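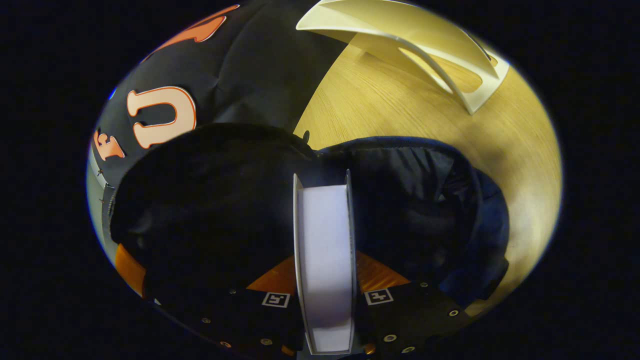

Search the archive Go

From: Oratile Movokeng
Subject: Re: Serial fiction, chapter 12

Dear members,

Mr Hayashi wrote:
> In chapter 12 the widow leaves Trimwood
> in August, yet the orchard is in blossom.
> Is this the 1779 text?

The reading is correct. The later edition moves her departure to spring — our reprint will keep the original and add a note on page 311.

Corrections should reach Ms Ishida by Oct 16, 2021.

Oratile Mofokeng
Fiction Reprints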